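Sorting the Spice Bottles, One Tray at a Time
Posted 2025-03-14

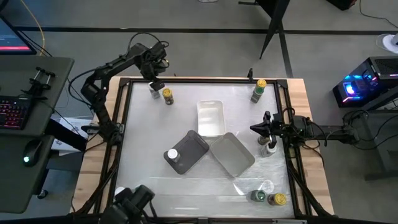
My spice cupboard got away from me over the winter, the way it does every year once the soups and stews start in October. I'd reach for the paprika and knock over three other things, and then stand there muttering while the rice boiled over. What finally helped was the simplest thing in the world, which is open trays, the shallow kind with a slot at one end so you can hook a finger in and slide the whole lot out. I like having them in different shades, a white one, a dark gray one and a light gray one, so that you learn without thinking which tray holds what (dark for the hot things, at my house!).

Start by taking everything out. Yes, everything, even the jar at the very back that you've been avoiding. Set the bottles out on a big clear surface with plenty of elbow room, and put the empty trays in the middle where you can reach them from any side. Then sit down with a cup of coffee and open each lid and give it a good sniff. Ground spices that smell like dust will taste like dust, and you may as well let them go.

My neighbor Rosalie Kuster sorts hers by the color of the cap, and I laughed at her until I tried it. It works nicely if you buy the same kinds over and over, but if you pick up whatever's on sale you'll be better off sorting by what you cook. I keep baking things in one tray, everyday dinner things in another, and the third is for whatever I only use on holidays.

A few more odds and ends while I'm at it. Don't put more than 8 bottles in a tray or it gets heavy and awkward on a high shelf. Wipe the bottoms of the oily bottles before they go back. Write the month you opened a jar on a bit of masking tape and stick it underneath. And measure your shelf first, please! Mine is 30 centimeters deep, and I came home with one lovely long tray that now lives under the sink, holding sponges.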